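Moving a fifteen-year-old mail archive off one provider and on to my own disk

7 min read

The old account was with Arumugam, a small hosting firm that sold me a mailbox and a domain in one package and then raised the price every spring. I had no complaint about the service. I did object to paying for storage I only used for searching old receipts, so I decided to keep the live mailbox small and move everything older than two years to a machine at home.

The first job was finding out what was in there. The web interface reports a total size and nothing else. Over IMAP you can ask each folder for its status, and a short script gave me the breakdown: 319 folders, of which 131 were empty. The empty ones came from a period when I filed mail by sender, using rules, and then deleted the mail without deleting the folders. I removed them before doing anything else. It is much easier to compare two trees when one of them isn't padded out with dead branches.

For the copy itself I used a sync tool that writes to Maildir, one file per message. The alternative is mbox, one large file per folder. I have used mbox before and it works, but a single damaged byte in the wrong place can make a reader misjudge where one message ends and the next begins. It also defeats incremental backup, as adding one message changes the whole file. Maildir's cost is a large number of small files, which was a problem on old disks and isn't much of one on a modern filesystem.

Arumugam limits how fast a client may fetch. The limit is not written down on their help pages. I found it by getting disconnected after 1,000 messages, reconnecting, and getting disconnected again at the same point. Fotis Politis, who ran mail for a university department for years and still answers questions about it with good grace, suggested batching the fetches and leaving a pause between them. With that in place the copy ran overnight without a single error in the log.

Folder names caused more trouble than the messages. IMAP encodes non-ASCII names in a modified form of UTF-7, and one folder of mine had an accent in it from a holiday booking. The sync tool decoded it. The backup script did not, and created a second folder beside the first with an ampersand and a string of letters in its name. I renamed the folder on the server to plain ASCII and ran it again. There is a correct fix, and I may do it one day.

Checking the result is the part people skip. Matching message counts per folder are necessary but they don't show that the contents are intact. I extracted the Message-ID header from every file on both sides, sorted the two lists and compared them. Seven messages had no Message-ID at all, all of them automatic notices from a router I threw out long ago. Those I compared by date and size and then deleted, having no wish to preserve them for another fifteen years.

Duplicates were next. A previous migration, done by dragging folders between accounts in a desktop client, had copied some threads twice. The copies differed only in the headers that client had added for its own use. I hashed the body and four of the headers (From, To, Date, Message-ID), ignored the rest, and moved anything that matched into a separate directory. I left it there for a fortnight before removing it. I looked through it twice and found nothing I would have missed.

Search was the reason for keeping the archive, so it had to be good. I tried Piner first, which is a small indexer with a terminal interface. It was quick but treated attachments as opaque, and half of what I look for is in attached PDFs. I then set up Ilunden, which runs a text extractor over each attachment and stores the output beside the message index. The first index took most of an afternoon. Updates take a few seconds. The query syntax is dull and predictable: from, to, subject, date range, free text. I have put the four searches I use most into shell aliases.
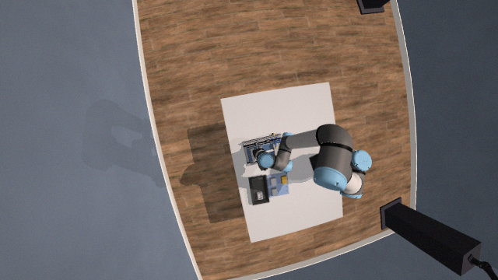

Backups run nightly to a second disk, and once a month I copy the lot to an encrypted drive which lives at my sister's house. The encrypted drive is the one that matters. Two disks in the same room share a roof and a mains supply. I swap the drive when I visit, and the date of the last swap goes in a plain text file at the root of the archive, so that I can't talk myself into thinking it was more recent.

A restore test belongs in the same file. I pick a folder, restore it to a scratch directory, and run the same Message-ID comparison as before. The first test failed. The backup had kept every message but lost the flags, because Maildir stores them after a colon in the file name and my exclude pattern happened to match the colon. Every restored message would have come back as unread. The pattern is now one line shorter.

Remaining work: the calendar is still on the server, and I haven't settled on a format for it. I looked at Proltov, whose export drops the exceptions from recurring events, so a weekly meeting cancelled once comes back as never cancelled. That rules it out for me. The Arumugam plan renews in July, and I'll drop to the smallest tier then whether the calendar is sorted or not. The scripts are short and specific to my folder layout, but I can tidy them up and post them if anyone wants to adapt them.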